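**Speaker notes, Berenice Solís. "Who picks up the cable?"**
Afternoon session, Dullport. Lights stay up. Water on the left side of the lectern this time.

Start without a greeting, straight into the Pirnby story.

At Pirnby there is a bench where people coil cables. You take a cable out of a heap, find both ends, coil it, tie it, drop it in the tray. It is a dull job and the people who do it will tell you so. Two years ago the plant manager told them it would be gone by summer. They're still coiling cables, and now they have a second job as well, which is looking after the thing that was going to coil the cables for them.

Pause. Let them laugh if they want to.

Then the first slide. Ask the room to look at the thin white cable on the table and think about where they would pinch it. 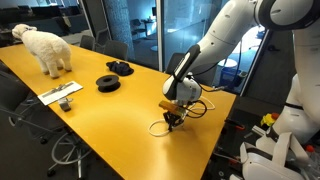
*Notes last changed: November, 4:40 p.m. (cut the history part, moved the Robles numbers up)*

Give them a few seconds. Most people will have picked a spot without knowing how. Some will have thought about the loop, some about the long stretch that curves away from it. A cable doesn't hold its shape when you move it. Lift one part and the rest goes somewhere else, and then you have a new problem in front of you.

A box on a conveyor is easy to make promises about. Cable is harder, and so are bags, cloth, hoses, and anything tangled. A lot of the work still done by hand is this kind of work. Keep that in mind when somebody shows you a chart of jobs that can be automated and every job on the chart has the same little square.

**The numbers**

Go slowly, people write these down.

- The Momeo quote for Pirnby said 200 coiled cables a shift.
- The bench, by hand, on an ordinary shift: 224.
- Times a person had to step in during the trial, from the plant's own log: 993.

I expect a hand to go up at the second line. Yes, the target in the quote was lower than what the bench was already doing. The argument was that the arm wouldn't get tired and wouldn't need a break, so it would pull ahead over a longer day. Fair argument. I'd have liked to see it tested before the staffing plan was redrawn.

The third number is the one I care about. Don't read it as 993 failures. Some of those entries are a person nudging a cable an inch to the left. Some are a full stop and restart. The log doesn't separate them, and that is my complaint. If you don't write down what the person did, you can't say what the machine did either.

(If time is short, skip to "What changed for the bench.")

**What a demo leaves out**

I like demos. I've stood and watched plenty of them with my mouth open. But watch the floor and the edges as well as the gripper. Who laid the cable out? Who moves it back to the start? If it snags on something, whose hands go in? When I ask vendors this, I usually get a pleasant answer about the next version.

Ask also what else is on the table. In a real workplace things get left lying around. People put down a card, a spool, a hat. A person reaches past them without thinking. I want to know what the arm does, and I want to see it do it on a normal messy day, on a table that hasn't been cleared for visitors.

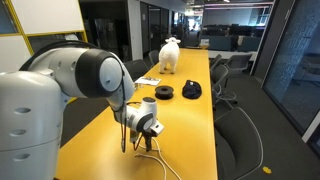 And I want to know how many cables. One cable is a nice clean task. Several cables lying across each other is a different job, because you have to decide which one is on top, and you may be wrong. The bench at Pirnby deals with heaps all day. The trial began with one cable at a time, laid out by hand, and the laying out was done by the same people who used to do the coiling. Nobody's time sheet had a line for it. They booked it under "other."

So when the report came back saying labor on coiling was down, it was true in the narrow sense. Coiling was down and "other" was up. I asked to see both on the same page and had to ask twice.

**What changed for the bench**

Slow down again here, this is the part I came to say.

1. *The pace moved.* Before, the person set it. During the trial they waited, then rushed, then waited. Several told me the waiting was worse than the coiling. You can't start anything else, and you look idle to whoever walks by.

2. *The chat went.* Four people at a bench talk. One person watching an arm doesn't have anybody to talk to. It sounds like a small thing when I say it in a room like this. It came up in every conversation I had at Pirnby.

3. *The blame got muddy.* A badly coiled cable used to have a name on it. Now it might be the arm, or the way the cable was laid down, or the person who cleared the last stop. Guess who the supervisor walks over to.

4. *Some people liked it.* Say this plainly and don't hurry past it. Two of the crew got interested, learned how to clear the stops properly, and asked for more training. One has sore wrists and would be glad never to tie another coil. I am not here to tell her that the old bench was good for her.

The trouble is that those two were never paid for what they learned. Their job title is the same as before. If the machine needs a skilled person beside it, then that person has a skilled job, and I'd like to see it in the pay packet.

**Robles, briefly**

Robles did one thing better, so give them credit. They put the crew in the room before signing. The crew asked for a stop button they could reach sitting down, and a line in the log for why each stop happened. Cheap things, both of them. The arm still hasn't met its target there either, but at least they know why, and the crew could tell you before the manager could.

I don't know whether Robles will keep it. They haven't decided, and I told them I wouldn't guess from a stage.

**Questions from the floor**

Leave the last slide up while people ask. One that always comes, so have it ready:

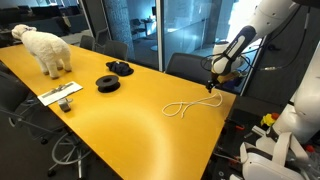 *Will a machine like this take the bench jobs in the end?*

It may take some of them, but I haven't seen it take one yet at either plant I visited. What I have seen is the work being split up and renamed, with the awkward parts left to people at the same wage. I would plan for that first.

Other things likely to come up:

- "Isn't it getting better every month?" Probably. Ask for the log from last month and the log from this month, kept the same way. If the vendor can't give you both, you have only their word for it.
- "What should we ask for in the contract?" Time for training, paid. A named person on the crew who can call a halt. A reason beside every stop. Setup work counted as work.
- "Do you have shares in anything?" No. Say so quickly and move on.

If somebody from Momeo is in the audience, offer them the microphone. They have seen these numbers and they dispute how I read the 993. Let them explain, and don't interrupt.

Handouts are on the chair by the door. Collect the clicker before leaving, it belongs to the hall.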